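Questions I Get About Sorting Small Stuff

I put the first version of this page up in August after the post on clearing out my bathroom drawer got way more email than I was ready for. I keep adding to it when the same question shows up a few times. If yours isn't covered, write to me and I'll get to it (slowly, sorry).

Do I have to take everything out?

Yes! I know. I tried doing it the lazy way for years, just poking around in the drawer and pulling out whatever looked sad, and the drawer was a mess again by the weekend. Tip it all out onto a table. You'll find three lip balms you thought you'd lost and a hair tie from another era of your life.

What do you sort on?

A mat, a towel, an old placemat, whatever you've got. I like a plain gray one, big enough that I can spread things out without them touching. Little jars roll and lids go flying, and a soft surface slows them down. Patterned towels drive me nuts – I once lost a clear lip gloss on a paisley one for an entire evening.

How do you decide what goes where?

I make two places. The flat part of the table is for stuff I haven't decided on yet, and then there's a raised spot, a board or a low shelf, for the things that have earned a home. Once a jar goes up on the board I'm done thinking about it. I got this from my friend Zihan Shao, who does her spice cabinet the same way, and it works just as well for creams and tubes.

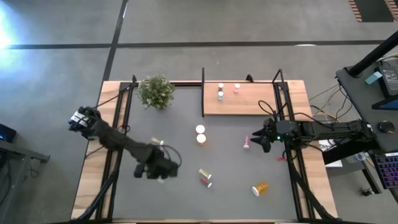

Jars up on the board, small stuff still out on the mat.

Do jars and tubes go together?

I keep them apart. Jars are happy in a row with their lids facing up, so I can tell them apart by color. Tubes are the troublemakers. The ones with a wide flat cap will stand on their heads, and everything else gets laid on its side in a shallow tray. I gave up on standing the skinny ones in a cup because I'd pull one out and four more came along for the ride.

How many things do you let yourself keep out?

Seven. It's a made-up number and you can have a different one. Jinlong Han wrote in to say his is twelve and that seven is "for monks," which, fair enough. The rest of my stuff goes in a box under the sink, and I swap things in and out when the seasons change.

Which organizer should I buy?

Maybe none, at least at first! Sort for a week with whatever boxes are lying around the house. I used a shoebox lid and a butter dish. After that I bought the Nurnetti tray, the low one with five sections, and I still use it every day. The Clollent stacking drawers are nice looking but too shallow for anything taller than a lip balm, so mine ended up holding batteries. I haven't tried the Prosser ones, so please stop asking, ha.

All my lids are white. Help?

Ugh, same. A dot of nail polish on top, one color for morning and one for night. Washi tape looks prettier for a few days and then peels off in the steam. If two jars have the same lid but different colored bodies, try keeping them on a shelf below eye level and at the front, where you can see the sides.

How do you tell if something is too old?

Look for the little open-jar symbol with a number and an M next to it. That's how many months you get after opening. I write the date I opened it on the bottom in marker. Anything that smells off or has separated goes in the trash whatever the number says.

Do you really keep a plant on the table?

I do, usually up in a back corner where I can't knock it over with my elbow. Something small and leafy. It doesn't help with the sorting at all but I sit there longer if there's something green to look at.

How long does the whole thing take?

My first drawer ate most of a Monday, snacks included. Now I do a quick pass while the coffee brews. A friend's whole bathroom took the two of us five hours, but we talked a lot.

Can I share your checklist?

Sure, print it, pass it around, tape it inside a cabinet door. More than 3,000 people have downloaded it at this point, and I still can't believe that. The newer version has a spot at the bottom for your own number of things to keep out.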